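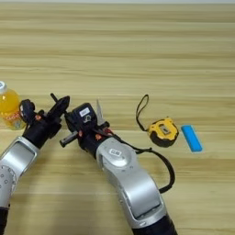

Ffion Wogan had heard the promise before, and her first remark on being shown the new release was that every lab manager she knows already owns a program that claims to put computers back the way they were, and most of them still spend the first hour of the morning doing it by hand.

Plulano, which makes administration software for shared computers, has decided to take that complaint seriously. The company today announced Flornaden, a tool that returns public and classroom machines to a known state between users. It is offered for Windows and Mac computers and goes on sale in March.

Flornaden enters a crowded field, and Plulano does not claim to have invented anything. Software that throws away changes at restart has existed for a long time. The company's position is that much of it is sold with more confidence than it deserves, and that buyers would be better served by plain statements of what gets reset, what does not, and how an administrator can tell the difference.

The usual pitch goes like this. A student sits down, installs a game, changes the desktop picture, saves a password in the browser, and leaves. The machine restarts and all of it is gone. That works well in a sales meeting. It works less well in a building where machines are put to sleep, where updates arrive at any hour, and where one department needs its license files kept and another needs them wiped.

Plulano tested Flornaden over one school term on 109 computers at sites that agreed to share their logs. During that time the software carried out 2,216 resets. The company is publishing the number with a warning attached: a reset that finishes is only a reset that finishes. It says nothing about whether the right things were removed. For that reason each reset in Flornaden is followed by a comparison against a saved list of files and settings, and the result is written to a log that the administrator can read without buying anything else.

"I asked them what happens when the comparison fails, because that's where these talks tend to go quiet," said Wogan. "They told me the computer stays locked and a message goes to the person in charge. Fine. I'd still want to see what that looks like at eight in the morning with a class waiting outside."

Plulano agrees that this is a fair worry. A locked computer is a nuisance, and a room of them is a lost lesson. Administrators can choose a softer setting, in which the machine opens as normal and the failed comparison is only reported. The company advises against that setting on computers where people sign in to bank, medical or school accounts. It accepts that many sites will choose it anyway.

How it works

Flornaden keeps a baseline, meaning a record of how the computer should look. The administrator sets up one machine, takes the baseline, and sends it to the others. When a user signs out, or when the computer has been idle for a set time, Flornaden removes new files from the areas it watches, restores changed settings, clears browser data and signs the user out of any remaining sessions. A restart is needed only when system files have changed.

Areas that should be left alone can be marked as kept. This is where Plulano expects most of the trouble. In the trial, kept areas tended to grow as one instructor after another asked for an exception, and some sites ended the term with a good deal more left behind on their machines than they had planned. Flornaden now shows the full list of kept areas each time an administrator adds to it, along with the name of the account that added each one. The company cannot say yet whether this will slow anyone down.

Updates are handled in a separate window of time chosen by the administrator. Outside that window, updates are held back. Inside it, they are installed and the baseline is taken again. Plulano makes no promise that this will go smoothly with every update. Administrators can keep up to three earlier baselines and go back to any of them.

What it does not do

Flornaden is not security software. It will remove a harmful program that has landed in a watched area, but only when the reset runs, and by then the program may have done what it came to do. It does not filter web pages, record what users type or limit how long they may stay at the machine. It does not back up anyone's work. A user who saves an essay to the desktop and signs out will lose the essay. The software can show a notice before sign-out, and trial sites reported that users closed the notice without reading it.

It also does not replace a full disk image. Sites that rebuild their computers every summer should go on doing so. Plulano has heard from customers of other products who stopped rebuilding after they bought a reset tool, and does not want to be the reason anyone else stops.

Working with other products

Flornaden can be installed through Boros, Plulano's existing console for managing groups of computers, or by itself with a standard installer. Sites that use Illance for user sign-in can pass group names to Flornaden, so that staff and students get different resets on the same machine. Other sign-in services are not supported in the first release. The company has plans for two of them and is not giving dates.

The console has been used with groups of up to 2,000 computers. Plulano has had requests from sites with more than 4,000, and is asking those sites to wait or to divide their machines into smaller groups. It has not tested at that size and will not sell on the basis of a guess.

Price and availability

Flornaden is licensed by the computer, by the year. Schools and public libraries pay a lower rate, which is listed on the Plulano website with no need to speak to a salesperson. A trial copy runs for 30 days with every feature turned on. When the trial ends, the software stops resetting and leaves the computer as it is. Current Boros customers will find Flornaden in their console in March and will not be charged unless they turn it on.

Wogan has agreed to run the trial copy in one room and has made no promise past that. "If I'm still walking around with a flash drive in the morning, I'll tell them so," she said.

About Plulano

Plulano develops software for people who look after computers used by many others. Its products include Boros and Flornaden. Logs from the Flornaden trial, with user names removed, can be requested through the press page of the company website. Questions from reporters are answered at the same address.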